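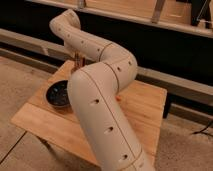
Accept cookies to continue reading. We use them to count visits. Manage preferences

Print this chapter | E-mail this chapter

Chapter 9
The Arm Over the Table: What a Home Build Can and Can't Do

Most books on hobby robotics open with a promise. Give us your weekends, they say, and by November you will own a machine that clears the dishes. I have built four arms, three of them in a spare room and one in the shared workshop at Drulmont, and none of them has ever cleared a dish I would not have cleared faster myself. Please keep that in mind through the next 22 pages. The work is worth doing. The sales talk around it is mostly bad.

This chapter covers arms with a closed shell and rounded joints, the sort that reach across an ordinary table. Chapter 8 dealt with open-frame arms, where you can see every bracket and belt. If you skipped it, go back at least for the section on backlash. A shell hides slop very well, and that is my first complaint about shells.

9.1 What the shell is for

Ask a builder why the arm has a smooth cover and you will hear about safety, cable protection and dust. All three are fair. You will less often hear that a cover makes a rough machine look finished. When Joon-young Cheon brought his Nular build into the Drulmont shop, visitors assumed it had been bought. He took the covers off and they could see the zip ties. It was the same arm with the same 9 millimeters of wander at the tip, and people had been ready to trust it with a coffee cup.

I don't hold this against Joon-young, who measured the wander himself and wrote it on the whiteboard. I do hold it against plans that call for the shell to be fitted in week one. Run your arm bare until it passes the tests in 9.4. Then cover it, and run the tests again, since covers rub.

9.2 Reach is cheap, stiffness is not

Beginners ask for reach. It is easy to see why: a longer link costs very little more than a short one, and on paper the arm can now get to the far corner of the table. What you pay comes later. Every bit of play at the base is multiplied along the length of the arm, and each joint adds its own share.

Take a shoulder joint with half a degree of play, carrying an arm stretched out to 60 centimeters. The tip can move a little over five millimeters before the shoulder motor knows a thing about it. Now add the elbow and the wrist. A kit seller who quotes "repeatability" in tenths of a millimeter has very likely measured with the arm folded up and nothing in its grip. Ask how it was measured. The makers of the Zarei joint set did answer me, to their credit, and the answer was that it had been calculated.

Exercise A. Clamp your base to the table. Extend the arm fully with the motors holding. Push the tip sideways with one finger, lightly, and mark how far it goes on a strip of masking tape. Repeat at half extension. Write both figures in your log before you read on, even if you dislike them.

9.3 Picking a first task

Do not start with cups. Do not start with anything that rolls, spills or belongs to someone else. A wide, low bowl is a decent first target because you can miss its center by a good margin and still drop a block inside it. Even so, a success on the first try tells you next to nothing. I once filmed a drop that worked, showed it around for a week, and then ran it properly: 63 tries, and about half of them ended up on the table.

That film is still the one people remember. Bear it in mind when you watch anyone else's, and ask how many takes there were. The forum at Teltgate has a rule that a clip must be posted with its full count of attempts. The rule is unpopular and traffic has dropped. I read that forum more than any other.

9.4 Before you go further

You will need a clamped base, a stop switch you can reach without leaning over the arm, a tape measure, and a paper log. Cables should leave the work area by a route nobody walks. Software is left until 9.6, and readers who want to start there should know that I have never seen code fix a loose shoulder.

The tests begin with the arm unpowered. Move each joint by hand through its full travel and listen.

Share this chapter (63) | 9 comments

Print this chapter | E-mail this chapter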